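Mobile Manipulation Lab, Handout 4
Floor tasks and the taped work area
Instructor: Esperanza Dunleavy
Lab session leader: Dwayne Dunleavy

What to have done before lab

Read the section on frames in Handout 3 and finish the arm homing exercise. Teams that have not homed both arms without a fault message will do that first and start the floor task late. Bring your team log. Log entries go in ink, one line per run, with the run number at the left.

Your robot's login name is on the card in the team folder. All bases are on the Brernov network this term. If yours does not answer on port 1917, restart the bridge program before you ask for help. It takes a while to come back the first time.

Purpose of the session

Last session you moved the arm to points typed in by hand. In this one you move it to a point on the floor that you measure yourself, relative to a corner of the tape. The target is a position and a height. You do not pick anything up in Part A. 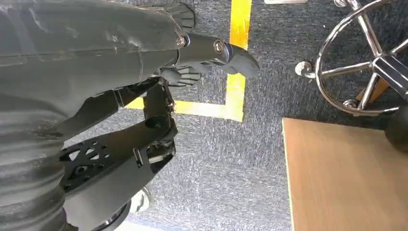
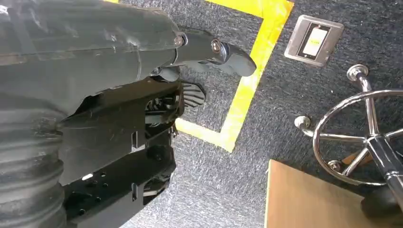
The tape corner is the origin for every measurement in this lab. Take x along one strip and y along the other, and write in the log which strip you chose. Measure from the inside edge of the tape. The tape is a little uneven in places, so lay the ruler against a straight stretch and carry the line to the corner. Other pieces on the carpet, such as the wooden board and the chrome wheel with the knob-tipped handles, lie outside your coordinate system and should be entered as keep-out boxes in the Mellia planner. Draw each box larger than the object. The planner treats a box as solid, and a box that touches the target will give you "no path found."

Part A. Hover

1. Measure your target point and enter it.
2. Set the hover height to 80 mm.
3. Run at slow speed with one person at the stop button.
4. Record the error in x and y.
5. Repeat until you have 23 runs in the log. Failed runs count and keep their numbers.

Part B. Approach from the side

Use the same target, but bring the finger in level with the floor. Keep the base where it was for Part A. If the base has to move, home again and note it in the log. Watch the lower linkage, which reaches the floor before the finger does on a steep approach.

Grading

The lab is worth 80 points: 50 for the log and error table, 30 for the write-up. Accuracy of the arm is not graded. Wistavent users should export the table as plain text, with units in the column heads.

Write-ups are due at the start of the next lab. Leave the tape down when you finish.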